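Grostutholm Lending Room
Minutes of the July get-together

Present: Nafula Mbwambo (chair and, for want of another pen, notes), plus the sorting crew, the Shirima Street people, and two newcomers who were made very welcome and given the good chairs.
Apologies: the Girkeck branch, who had a delivery and sent a lovely message.

We began at 6:30, or a little after, once the tea had gone around and everyone had finished admiring the new curtains.

1. Last month's notes
Read out and agreed, with one correction. The folding table did come back from the school fair, and it came back with all its legs, so the line about the missing leg is to be struck out. Nafula apologized to the table.

2. Sorting the shelves
This took up most of the evening, and I make no excuse for that, as it has been on everybody's mind since spring. We now have 375 small items on the open shelves, and 142 of them are still without a tag. People borrow them quite happily all the same, but then they come back to whichever shelf is nearest, and the next person spends a long while looking.

There was a good, friendly talk about whether to sort by use or by color. The Shirima Street people have gone by color for a year now and say the children can put everything away themselves, even the little ones - they just match the thing to the bin. Against that, it was pointed out that a person who wants something for baking does not much care whether it is red or blue. Both sides were heard at length, and there was some laughter over where a striped thing would live.

In the end we agreed to try color for the small items only and leave the larger ones as they are. Bright oranges and yellows will share one bin, as we could not settle where the one stops and the other begins. The very pale things, the whites and lavenders and so on, will go together in the bin next to it.
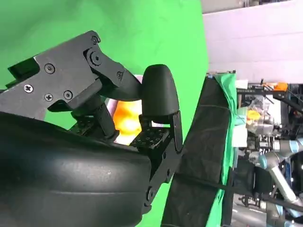 Orange-yellow, with a pale white-lavender piece just behind it.

A question was raised about lighting, and it was a fair one. Under a strong lamp an orange can look nearly yellow and a pale lavender can pass for plain white, so anybody sorting in the evening is asked to take doubtful pieces over to the window in the morning before the tag goes on. Tags are to be tied, please, and kept off the front of the item. The sticky ones left a mark on several things last winter and took a great deal of rubbing to get off.

Agreed: 4 sorting sessions before the fall, two hours each, with tea. The sign-up sheet is on the inside of the cupboard door.

3. Bins and labels
Zumon, the storage shop on the corner, has offered us a set of lidded bins at a kind price. Nafula has been in to see them and thought them sturdy, though a touch deep for short arms. We will take 4 to start with and see how we get on. If they suit us we can go back for more, and the old cardboard boxes can finally be thanked and let go. The newcomers offered to paint the labels, and this was accepted before they could change their minds.

4. Things coming back late
Fewer than last month, which is cheering. The reminder cards seem gentle enough that people don't mind getting them. It was suggested that we add a line saying we are always glad to see things again, however long they have been away. Agreed.

5. Any other business
The kettle is slow and wants descaling. Somebody left a green umbrella by the coat hooks, and it may be claimed from the front desk. Girkeck would like to come over and see the color bins once they are up, and we said yes, gladly, and that we would bake.

Closed at 8:15. Next get-together at the same time in the same room, and please bring a mug.

N. Mbwambo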